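15/12/2024
By Xóchitl Alvarado

The Third Endness Record

Endness had been a band for long enough to have a difficult second album, and so far they were having it for the third time.

The drummer, Kang, wanted it to be one song. He had wanted this since July, when he'd heard a Finnish tape that went on for 60 minutes and sounded, he said, like being forgiven by a glacier. The others pointed out that their longest song so far ran to six minutes, and that two of those were rain.

"It was good rain," said Kang.

It was. Moira had recorded it off her mum's conservatory roof and it was the only part of the first album that any reviewer had liked without reservation.

They rehearsed over a carpet shop in a room that smelt of underlay. Moira sang and played guitar, Pete played the other guitar, and Dougie played bass in the sense that he owned one and brought it. There was a heater, which could be on or the amps could be on. In summer this had seemed a small matter. By October Pete was playing in gloves with the ends cut off, and had started to look, for the first time, like somebody in a black metal band.

The label was called Bullora and was run from a spare bedroom in Kettering by a man they had never met, who signed his emails "In Eternal Frost, Graham". Graham had pressed 200 copies of the last one. He still had a fair number, and mentioned them whenever money came up, the way other people mention a bad knee.

In Eternal Frost, Graham wrote that he was keen on the one-song idea in principle. He wondered only whether it could be split in the middle so that people could turn the record over.

"He's asking us to put a hole in the glacier," said Kang.

"He's asking us to make a record," said Moira. "They've got two sides. It's a known thing about them."

There was a silence, during which the carpet man below could be heard telling somebody that oatmeal was more forgiving than cream.

Then there was the title. Pete had a notebook of titles, all of them three words long and most of them containing "ash". Dougie, who hadn't offered an opinion since the split with the keyboard player, said he'd been thinking about Nunolis.

"What's Nunolis?"

"It's a village. In the song."

"There's a village in the song?"

"I thought that was what the quiet bit was," said Dougie. "I've been playing it as if it was a village."

They tried the quiet bit again and listened to him, which they had perhaps not done before. He was playing four notes, slowly, with long gaps where you might put a pond. Moira stopped singing about the void and hummed instead. Kang put down his sticks and used his hands. It went on for 20 minutes and at the end of it Pete's amp gave out with a sort of cough, and they all agreed the cough should stay in. 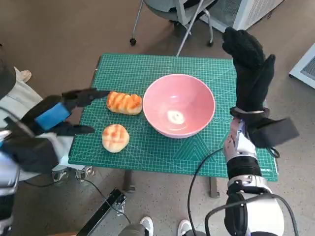

Graham, when he heard the demo, took nine days to answer. He said he had played it in the car, and then had gone on sitting in the car. His wife had come out to see if he was ill. He would press it. He would like the cough slightly louder.

The question of the two sides was settled by Moira, who had a job and so was used to this kind of thing. Side one would end on the last of Dougie's four notes, before it had properly finished, and side two would begin with the rest of it. Kang thought this over on the stairs for some time, among the offcuts.

"So you'd have to get up," he said. "In the middle of the note."

"You would, yes."

"And walk across the room."

"It's how far the record player is, Kang."

He said he could live with that. He even said that the walk could be thought of as part of the piece, and asked if it might be credited on the sleeve. Pete wrote it down in the notebook, under "Ash Upon Ash", and Dougie went to see whether they could have the heater on.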